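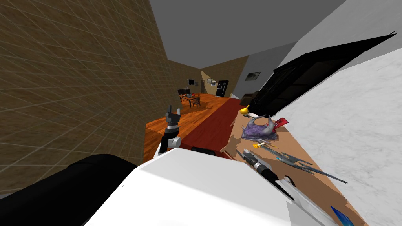
Unico Oltedeo Suspended Ceiling Panel, Flat Gray

Item no. 1459-G
In stock at Brustavgate

The Oltedeo is a plain mineral fiber panel for drop ceilings in corridors, offices, storerooms and basements. It has a smooth painted face with no pattern or perforations and sits in a standard 15/16 inch grid. The edge is square, so a panel can be lifted out and put back without tools.

Specifications
Nominal size: 24 x 24 in
Thickness: 5/8 in
Edge: square lay-in
Finish: factory-applied latex paint, matte
Panels per carton: 9
Cartons per pallet: 49

Price
$49 per carton. Pallet price is $1,459. Grid, wall angle and hanger wire are sold separately.

Ordering
One carton covers 36 square feet. Measure the length and width of the room, multiply, divide by 36 and round up to the next full carton. Add one carton for corridors with many light fixtures or vents, as border cuts use up more material. Panels from different production runs can vary slightly in shade. The run number is printed on the end of each carton. Run 708 is shipping now.

Installation
Store the cartons flat in the room for 24 hours before opening. Cut face up with a sharp utility knife and a straightedge. Wear clean gloves, because fingerprints show on the matte paint. Do not lay insulation on top of the panels.

Care
Dust with a soft brush or vacuum attachment. Marks can be wiped with a damp white cloth and mild soap. Do not use solvents or scouring pads.

Shipping and returns
Single cartons ship by ground. Pallets go by freight and need a loading dock or a forklift at the delivery address. Unopened cartons can be returned within 30 days. Cut panels cannot be returned.

Also in this range
Oltedeo White, 24 x 24 in
Chareonsuk Wall Angle, 10 ft
Chareonsuk Main Tee, 12 ft

Prices last updated 8/6/18. The 24 x 48 in size is due in October.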